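Keeping a hand-held gripper alive – speaker notes
Halyna Vasylenko, Steremance

Slot is 20 minutes. Skip the company slide unless the room looks sleepy, in which case also skip it.

Start with the drawer. Everyone has one. Ours held four grippers that "worked fine last time." One did. Wait for the laugh, move on if there isn't one.

What goes wrong, in the order I find it:

Pads first. They pick up lint, then they polish, and then knitwear slides out and people blame the software. Wipe with a damp cloth at the start of the shift. Alcohol is for grease only. When the texture has gone shiny in the middle, swap both pads. Both. I know the other one looks okay.

Then the pivots. Open the fingers all the way, let go, and watch whether the two sides come to rest at the same width. If one lags, there is fuzz in the joint. Tweezers before oil. Oil plus fuzz makes felt, and Symonenko still has the unit that proves it (pass it around if he remembered to bring it).

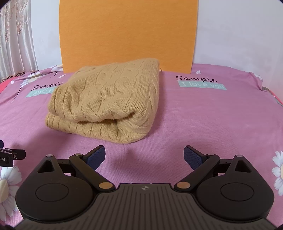 Soft goods are where a badly set gripper shows itself. A box forgives you. A thick folded knit gives way under the pads, so the opening has to be wider than you think and the close has to be slow. Our check is 30 grabs on the same item, refolded each time. More than 4 drops and the tool goes back to the bench. Yes, refolding is boring. Put on the radio.

Mounting bracket. Snug, then a paint mark across the screw head. If the line is broken, it moved, and so did your calibration, and so did your afternoon.

Camera glass: last, with a clean cloth. Do not use the pad cloth. I shouldn't need a slide for this. I have a slide for this.

Log sheet: Rellus sold us a nice maintenance app. We use a clipboard. Columns are date, pads, pivots, bracket, drops, initials. 16 rows to a page, and the page hangs next to the charger.

If time, the Trelteo story – short version, leave out the airport.

Questions. Someone will ask about glue. The answer is no.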